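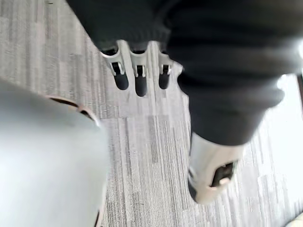

Charcoal sleeve with a ribbed cuff, over carpet.

Search this project Search Clear

Cisilby: knit garments and floor coverings, text records

Cisilby is a small set of written records covering knit garments and the floors they get laid out on. Each record is a few lines of plain text with a fixed set of fields. The garment half has 278 records and the floor half has 385. They are kept in separate files and share a color list.

The work started as a fabric glossary at the Limbridge sewing room. Samira Karaki wrote the first garment records, and Yara Zoubi added the floors after the room was recarpeted and people kept asking what the new tiles should be called.

Fields, garments

- part: sleeve, cuff, hem, body, collar, or unknown
- surface: smooth, ribbed, fuzzy, mixed
- color: one value from colors.txt
- state: flat, folded, bunched, draped
- note: free text, may be empty

Use "unknown" for part when only cloth is showing and no edge or seam gives it away. A guess in the note field is fine, with a question mark after it.

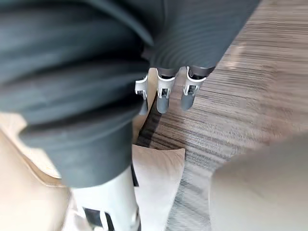

Ribbed fabric caused most of the disagreements in the first round. A ribbed cuff on a plain sleeve is "mixed" if the record covers the whole sleeve, and "ribbed" if it covers the cuff only. Cloth with fine ribs all over is "ribbed" no matter how it is folded. Ribs that curve because the cloth is wrapped over something do not get a separate value. Put the direction in the note if it seems useful - long diagonal, straight down, and so on.

Charcoal and dark gray are separate colors in the list. We know they overlap. Karim Zein went back through the early records and changed 12 of them, all from black to charcoal, and after that we stopped adjusting. A sleeve by a bright window can look pale blue along the folds. Record the color of the cloth in even light.

Fields, floors

- type: carpet tile, rolled carpet, board, other
- pattern: plain, striped, flecked
- layout: straight, staggered, unknown
- colors: up to 4 values, lightest first
- on_floor: anything lying on it, or empty 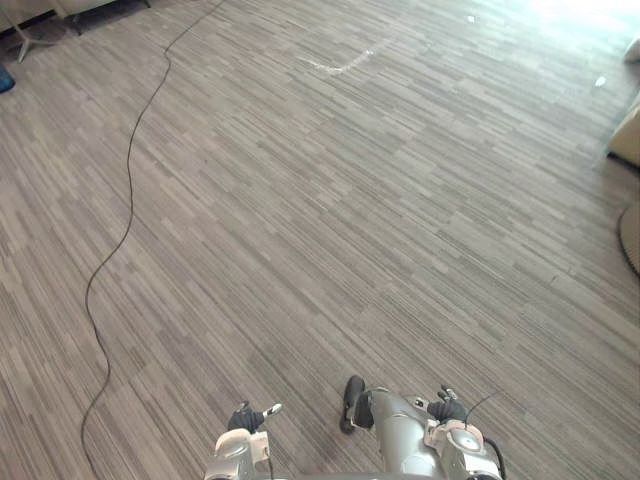

Raghda Nseir

Striped carpet tile is easy to mistake for wood grain, above all where the strips are narrow and the light comes in low. If there is any doubt, set type to "other" and say why in the note. Staggered means the short ends of the strips do not line up with their neighbors. Mixed grays and taupes should be listed one by one. "Multicolor" was removed from the list in November and the checker will reject it.

Cords and cables go in on_floor as "cable", with the color first. The shape is optional - most people write "loose" and leave it there.

Known gaps

Roughly a third of the garment records have no note. Collars are thin. There is nothing on rugs. The Plovo export drops question marks from the note field, so guesses look like facts in that version; use the plain text files if this matters to you.

Corrections

Send them to Imad Geagea, who goes through the Issa mailbox every Friday. Give the record number, the field, and the new value. Please send one message per file.

Last updated: November

Contact | Copyright Cisilby project, Limbridge | Back to top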